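Parallel gripper in simulation: fingertips land short of small objects in a deep sink

Posted in Grippers and end effectors
Tags: simulation, parallel gripper, wrist camera, contact, impedance control

Nandini Namboodiri

I am comparing two end effectors for a clearing task in a simulated kitchen. The arm is a seven-axis type on a fixed base in front of the counter. The two candidates are the stock parallel gripper with straight fingers, and a longer-fingered one from Nokalik for which I have the vendor's mesh and inertia values. The task is to pick small food items off the floor of a sink and put them on the counter to the right of it.

On flat counter the two grippers score close to each other over 100 trials each. In the sink the stock gripper drops badly and the Nokalik one drops a little. I expected a gap, but not one this size, and I would like to know how much of it is geometry and how much is my controller before I write it up.

Setup, as far as I think it matters:

Controller is Cartesian impedance running at 500 Hz. Translational stiffness is the same on all axes. Policy outputs are end-effector deltas, which are clipped and then interpolated. Grasp command is binary. Object poses are taken from the simulator state for these tests, so perception is out of the picture for now. The approach is scripted: move above the object, descend, close, lift.
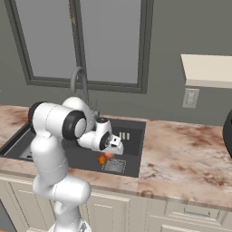 The failures come in 2 forms. In the first, the descent stops a few millimetres above the grasp height, the fingers close on the upper curve of a round object, and it squirts out sideways. In the second, the descent completes but the object has shifted by the time the fingers close, as if something had nudged it on the way down. The second form is more common when the object is near the drain mat.

Things I have tried. Raising the vertical stiffness helps the first form and makes the second worse. Lowering the approach speed by half helps both slightly. Increasing finger friction did nothing I could measure. Changing the object's mass did nothing either.

I have also looked at the joint values at the bottom of the descent. None of them is at a limit, although the wrist is closer to one than I would like when the target is towards the back of the basin.

Two things I would like answered. Is there a standard way of separating reach effects from contact effects in a comparison like this? And is it fair to use the same controller gains for both grippers, given that the tool centre point is further from the flange on one of them?

Subramaniam

Taking the first part first. I would not try to separate them from the success rate at all. Log the following at the moment the close command is issued:

commanded tool position
measured tool position
tool orientation error
net contact force on each finger body
net contact force on the palm body
contact force between any arm link and the sink
object displacement since the start of the descent

Then bin the failures. If the commanded and measured positions disagree and there is contact on a link or on the palm, it is collision with the basin. If they disagree and there is no contact, it is the controller. If they agree and the object has moved, the fingers or the mat moved it.

My guess for your first form is the palm or the hand body touching the rim. A boxy hand going into a basin at an angle uses up clearance quickly, and with impedance control you will not get an error when it touches. The arm simply settles where the spring force equals the contact force. Raising the vertical stiffness would then push it further down, which matches what you report. It also means the hand is being dragged along the sink wall, and that would show up as a sideways error at the fingertip.

Check the collision mesh as well as the visual one. In a lot of kitchen assets the sink is built from a convex decomposition, and the decomposition of a concave basin is often poor. I have had a basin whose collision floor sat 3 mm above the visual floor. Everything looked as though it was hovering very slightly, and a short-fingered gripper could not get below the equator of anything round. Turn on collision geometry in the viewer and look along the floor of the basin. If it is wrong, replace it with five boxes, one for the floor and one for each wall, and run the same seeds again.

The mat is the other suspect. A fine mesh pattern may be only a texture, in which case there is no problem, or it may be real geometry with a very large number of small faces. If it is real geometry, the object is probably resting on several unstable contacts and will creep. Leave an object beside it for ten seconds of simulated time with the arm parked, and plot its position. If it creeps with the arm parked you can stop looking at the gripper.

On gains: using the same numbers for both is defensible if you say so, but it is not the same stiffness at the fingertip in every sense. Translational stiffness is usually defined at the control frame. If you moved the control frame to the new fingertip when you changed gripper, translational stiffness there is nominally equal. If you left it at the flange, the longer tool gives you a larger fingertip deflection for the same rotational stiffness, and your comparison is mixed up. Check which of those you have. Also update the payload mass and centre of mass in the gravity compensation. A missing payload update gives a constant sag, and a few millimetres of sag is quite plausible.

brondcombe_lab

we had this with the sink tasks too. just use longer fingers, the stock ones are too short for anything deep. or tilt the gripper less. or make the object bigger, ours were fine once they were about the size of a lemon.

also try position control instead of impedance, much simpler, the gripper goes where you tell it.

Nandini Namboodiri

Longer fingers are one of the two things being compared, so I cannot fix it that way. The object sizes are set by the benchmark. I would prefer not to use stiff position control inside the basin, as contact forces go very high when the hand meets a wall and the results then depend on the solver settings.

Subramaniam, thank you, the logging list was useful. Results so far:

The control frame was at the flange for both grippers. That was my mistake. I have moved it to the midpoint between the fingertips in each case.

The payload was correct for the stock gripper and had not been updated for the Nokalik one. So the Nokalik gripper was doing better in spite of a sag, which slightly embarrasses the original figures.

Collision floor matches the visual floor to within the viewer's resolution. The walls do not. The left and rear walls lean inwards in the decomposition. I have replaced them with boxes as suggested.

Parked-arm test: the object creeps when it touches the mat and is still when it does not. I have swapped the mat's collision shape for one thin box.

With all four changes the first failure form has nearly gone for the Nokalik gripper and is reduced for the stock one. The remaining cases on the stock gripper all have contact on the hand body, none on the arm links. The second form still appears on both when two objects lie close together, where one finger comes down on the neighbour.

Fisham

Adding to Subramaniam's reply, mainly on the last point and on the reporting.

Two objects side by side is a grasp selection problem and will not be solved by gains. Your scripted approach presumably picks a fixed yaw. Sample yaw at fixed steps, sweep the open fingers down as two boxes, and reject any yaw where either box overlaps a neighbouring object or the basin. Among those that remain, take the one with the most clearance. It is a cheap check and it can be done offline from the simulator state. Use the real finger width and thickness for each gripper, including any pad. If no yaw survives, record the trial as infeasible and keep it separate from a failed grasp. For a comparison this matters, because the gripper with thicker fingers will have more infeasible scenes and that is a true property of it.

Do the same for tilt. The choice of approach angle is often inherited from a demo on a flat table. In a basin the best tilt depends on which wall is nearest. If the script uses one tilt for all positions, you are measuring the script. I would let each gripper have its own best tilt from a small grid, tuned on a set of seeds you do not report on.

The wrist being near its limit at the back of the basin should be reported as well. Plot success against object position as a heat map over the basin floor, one for each gripper. If the stock gripper is poor along all four walls, it is hand clearance. If it is poor only at the back, it is reach or the wrist. A single success figure will hide that.

One caution on contact settings. If you change the solver iterations or the time step, run the flat counter trials again too. Deep contact between a hand and a static wall is where these settings show first, and a gap that appears only at the coarse time step should not be attributed to the gripper. Halving the step for one batch is enough to find out.

On position control, I agree with leaving it alone. It does go where it is told until it meets something, and in a sink it will.

Nandini Namboodiri

Yaw was fixed, and so was tilt. I have put in the sweep check with the infeasible category. The heat maps are running now with separate tilts for the two grippers, on fresh seeds. The half-step batch is queued behind them. I will post the maps in this thread when they are done and leave the thread open until then.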